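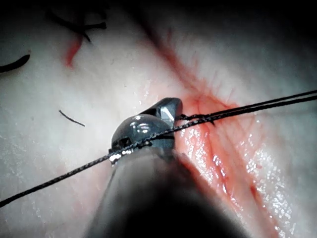 ## Thread handling rules for robot suturing practice

These rules apply to all bench work on the Codton setup. Read them before you book time. Beril Akbulut keeps the master copy, last changed 1st March.

### Before the first stitch

1. Cut the thread to 20 cm. Longer pieces wrap around the shaft.
2. Open and close the jaws 4 times with nothing in them.
3. Set the motion scale to the value on the Fernell card. Don't change it during a run.

### During the run

4. Keep the jaw tip in view at all times. The shaft will hide part of the tissue near the bottom of the view, so don't leave a needle there.
5. Know where both strands go before you close the jaws. When they run side by side away from the knot, as they do here, follow each one back to the tissue first.
6. Hold the thread by the tail if you can. Metal jaws wear down a braided strand, and a worn strand breaks when the knot is pulled tight.
7. Pull along the seam in small moves. Stop if the tissue lifts.
8. Pick up cut pieces of thread before you start the next stitch. Short black ends left on pale tissue can be mistaken for a live strand.

### Stopping

Stop and release the pedals if the picture freezes, the jaws slip twice on the same knot, or anyone at the table says "stop." Write the stop in the Gukurex log with the stitch number. Runs with a stop still count toward the 24 you need for sign-off.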